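Zistcombe clothing swap gets a bigger home, and the T-shirts get a wall of their own

Friday, June 27, 2025

If you have ever tried to get down the back aisle of Toom on a Saturday morning, with a stroller coming the other way and somebody's grandfather trying on a raincoat in the middle of it, you will be glad to hear that the town's clothing swap is moving. The shop has signed a lease on the old Pastano building on Nemness Street, where several generations of Zistcombe families bought their lasagna pans and their wedding china, and it expects to open the doors there in August.

Chae-won Ma, who started Toom in her late aunt's dry-cleaning shop and has run it ever since, got the keys this week and spent her first evening in the new place walking up and down it in her socks.

"I wanted to hear how it sounded," she said. "The old shop has this carpet that swallows everything. In the new one you can hear people laughing from the other end, and I think that's going to change the whole feeling of the place. Also there's a window. We have never had a proper window!"

The window is hard to miss. It runs along most of the front of the building, and older readers will remember it at Christmastime, when the Pastano family filled it with a mountain of enamel coffee pots and ran a toy train through the middle. The family sold up four years ago, and apart from one short season as a fireworks store the building has been dark since then. It has 3000 square feet on the ground floor and a dry basement, and the old brass scale is still bolted to the counter. Ma says the scale stays.

For anyone who hasn't been, the way Toom works is pleasantly simple. You bring in clean clothes that you have finished with, you get a paper slip for each piece, and you trade the slips for whatever you like on the racks. A coat costs three slips and a pair of jeans costs two. Children's things are one slip no matter what they are, and baby clothes are free, on the theory that anyone with a baby has enough to keep track of. People who turn up with nothing to trade can buy slips at the counter, and that money is what pays the rent and keeps the lights on.

Slips from the old shop will still be good in the new one. Ma asked us to say that twice, as she has been asked it on the sidewalk, at the dentist and once through the window of her car at a red light. So: slips from the old shop will still be good.

The biggest change, and the one regular swappers have been talking about, is that T-shirts are leaving the general racks altogether. They will go up on the long wall opposite the window, sorted by color instead of by size, from white at the street end through the yellows and oranges and reds and on around to black by the fitting rooms. The idea came from Benedikt Holzer, a retired sign painter who has been coming in on weekdays to do the shop's lettering and who is rather firm on the subject of color.

"People don't go looking for a medium," Holzer said, when we found him in the new building with a chalk line and a thermos. "They go looking for a green one. Or they had a red one in college and they loved it and it fell apart, and they've been looking for that red ever since. You put all the reds together and they'll find it, and then they can worry about whether it fits."

He has already had a friendly disagreement with Ma over where brick and rust belong. She would hang them with the browns. He holds that anything you would call rust-red has the word red in it and ought to be treated accordingly, and since he is the one on the ladder, that is how the wall is being marked out. 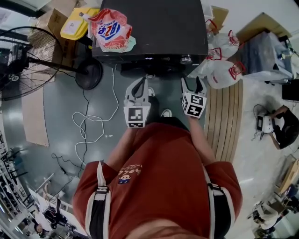 A rust-red T-shirt with a small cartoon face printed near the collar, worn under white shoulder straps.

Printed shirts will be mixed in with the plain ones, going by the color of the cloth. That settled another long-running argument, as the old shop kept its cartoon and slogan shirts in a bin by the register, where the good ones were snapped up early and the rest sank to the bottom and stayed there. Ma is fond of the printed ones and makes no secret of it. A shirt with a little picture on it, she says, is the closest thing most of us wear to a diary, and she has heard more good stories over the T-shirt bin than anywhere else in the shop. There was a father who found the very shirt from the summer camp where he had been a counselor, and two strangers who reached for the same bowling league shirt and discovered they had both bowled in that league, one on Mondays and the other on Thursdays.

The shop is paying for the move with its savings and with the proceeds of the spring quilt raffle, which sold 2606 tickets, comfortably the most it has ever managed. The quilt itself was pieced from T-shirts too worn to go back on the racks, and it was won by a school bus driver from out past the reservoir who, we are told, keeps it on the porch swing and will let nobody's dog on it.

There will be a mending table in the new shop as well, over on the side where Pastano used to keep the knives. It is going to be there every day the shop is open, with thread, buttons, patches and a couple of sewing machines, and you will be welcome to sit down and fix a hem whether or not you came to swap. Holzer, who learned to darn from his mother and is good at it, has said he will look after the table on Wednesday afternoons and will teach anyone who asks, so long as they bring their own socks.

A word about what to bring, as the shop would like to open with full racks. Summer things are welcome now. Sweaters and coats can come too, and will be kept in the basement until the weather turns. Shoes are fine if the soles are sound. Please wash everything first, turn out the pockets, and leave the hangers at home, because there are already more hangers in the old shop than anybody knows what to do with. Underwear and swimsuits can't be taken unless they still have their tags.

Backpacks and tote bags, which used to be turned away for lack of room, will be accepted for the first time. Ma is hoping for a good supply of them before school starts, and a backpack in decent shape will earn you two slips. Do check that the zippers run and that the straps adjust.

The old shop will carry on with its usual hours through the end of July and then close for 10 days while everything is carried the four blocks over to Nemness Street. The number 270 bus stops at the corner by the bank, a few steps from the new door, and there is parking behind the building, reached from the alley. The alley is narrow and the people who live along it have been very patient with the delivery vans already, so please go slowly and don't honk.

Nothing grand is planned for opening day. There will be lemonade, and the bakery next door has offered to make something with plums if the plums cooperate. Ma would like the first person through the door to ring the old Pastano bell, which turned up in a box in the basement wrapped in a newspaper, and which still has a lovely clear tone once you knock the dust out of it. Holzer is painting the sign himself, dark blue letters on cream, and asks people kindly not to lean on the front of the building until it has dried.

Anyone with an old photograph of the Pastano window at Christmas is invited to drop off a copy at the shop. Ma would like to hang a few by the register, and she is especially keen to find one that shows the train.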